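Jul 4, 2021

I gave up instant noodles for 100 days, which is the sort of thing a man announces at dinner and regrets by breakfast. Hollis Ambrose bet me I wouldn't see out July. Hollis has known me a long time.

The trouble is that everything else takes longer. A pot of real soup wants bones, patience and up to 800 small decisions about salt – I had budgeted for three. 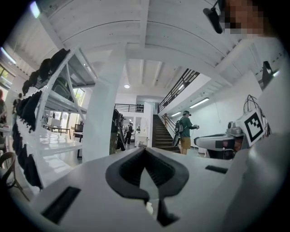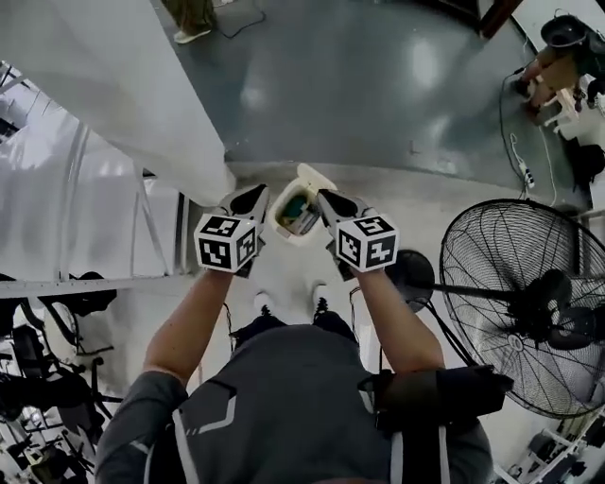
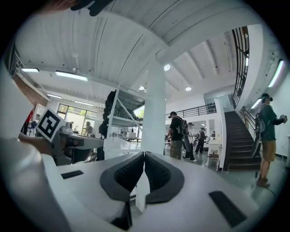

My own lunches got strange quickly. I ate cold rice standing up and called it a salad. Lids became a fixation, and I would look at any small white cup with its flap tipped back, like the one held between the two gray jaws, and feel something close to grief. Zulema Sosa told me to try lentils. I tried lentils.

On day 34 I wrote out a soup schedule. It had columns. By the end of that week the columns had gravy on them and I was reading the sodium figures on crackers for company.

I still have most of a sack of barley if anyone wants it. Hollis has been asking what I plan to eat tonight, and I've told him fireworks start at nine.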